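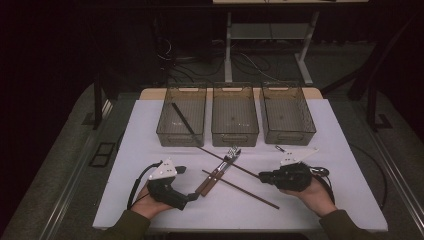
**Do chopsticks need a bin of their own?**

They're happiest with one. Mixed in with forks and knives they slide underneath everything and you end up fishing for the second one while the noodles get soft.

So welcome to the cutlery page! I've been putting off the silverware for months, and then I finally pulled it all out of the drawer and fell a little bit in love with sorting it. The old system was a single deep drawer with everything thrown in (serving spoons, corn holders, a whisk, batteries). The new one is three see-through bins in a smoky tint, standing side by side, one kind of thing to each. I can tell from across the kitchen what goes where, and that pleases me more than it should.

The wood-handled pieces are my favorites. Ours are from the Ristić set, which I found at a yard sale years ago and have been adding to ever since. I love the little rivets on the handles! They don't go in the dishwasher, so they get washed by hand and dried with a towel right away, and about twice a year I rub a drop of mineral oil into the wood.
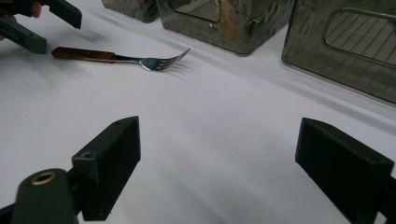 *Lomholm, December*

A fork with a brown handle, out on the white tabletop with the bins behind it. I like to lay things out on a plain, pale surface before deciding where they live, and a fork this good-looking deserves a minute to itself. Look at the way the tines curve up at the tips! I had stopped noticing that kind of thing when they were all jammed in the drawer.

My sister-in-law keeps hers standing upright in jars, handles down, and swears by it. I tried that for a week at the Nernevmont apartment and kept grabbing the wrong end. Bins lying open on the counter suit me much better, and they wipe clean in no time.

One more thing on order: chopsticks first, spoons next, then forks and knives. Chopsticks lean nicely against the wall of a bin, so they're easy to pick up as a pair, and a spoon will settle just about anywhere.

Chopsticks in the left bin, a spoon in the middle one, and the fork and knife still side by side on the table. I'm so fond of this stage, when you can see the whole plan.
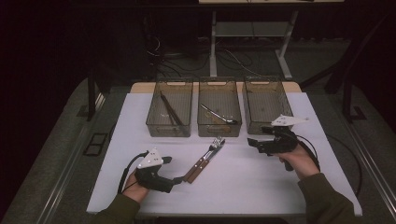 ## Next up: the spice shelf

There are 30 jars in there and at least two of them are paprika. I've already cleared the top shelf, and I'm trying out the Festov labels, the small ones that peel off without leaving glue behind. More pictures when the cumin has found a home!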